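Hulum open day: did anyone see the kitchen robot finish a load?

4 min read

gowda_skeptic

I went to the Hulum open day at Taltby in March and came away less impressed than the people clapping next to me. The kitchen demonstration was billed as "household ready." I got there at 11 in the morning and had to leave before it ended. What I want to know is whether the robot loaded a dishwasher by itself, or whether somebody was steering it. 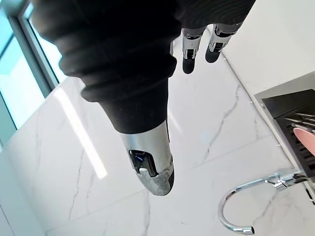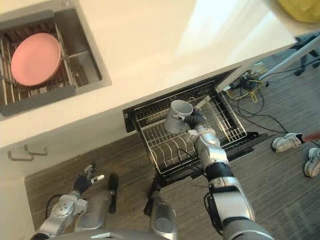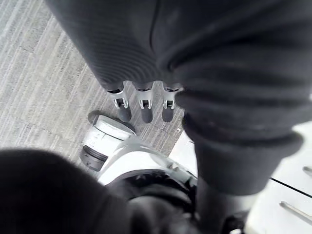

Kitchen demonstration, Hulum open day. The mug over the dishwasher rack is in the second picture.

My doubts are mostly about the setup. One mug and one pink plate is not what my sink looks like after supper. The staff kept saying "autonomous" and then got vague when I asked what happens if the rack is already half full. Has anyone had a straight answer?

Momell

I asked the same thing at the afternoon session and got half an answer. The presenter said the sequence had been practiced in that kitchen, with those dishes, and that a person could take over at any time – but wouldn't say how often that happens. I saw 2 runs. In one of them the mug went in fine. In the other they stopped and started again, and the talk moved on to the hands.

The hands are good, I'll give them that. Whether they can manage greasy forks is another matter. Ask for a run log next time. If they have one they'll show you.

tallpine308

It's the future, get used to it. My neighbor said dishwashers would never catch on either.

rinse_cycle

That doesn't answer what was asked. I'd want three things in writing before I believed any of it: how many tries, who chose the dishes, and whether anybody was holding a controller. The handout I took home says "2,000 tasks completed" and never says what counts as a task. Opening a drawer? I emailed to ask and haven't heard back.

Related

Is a robot vacuum worth it with two dogs?
Taltby open day: parking and entrance times
What does "autonomous" mean on a product label?
Dishwasher rack wheels keep coming off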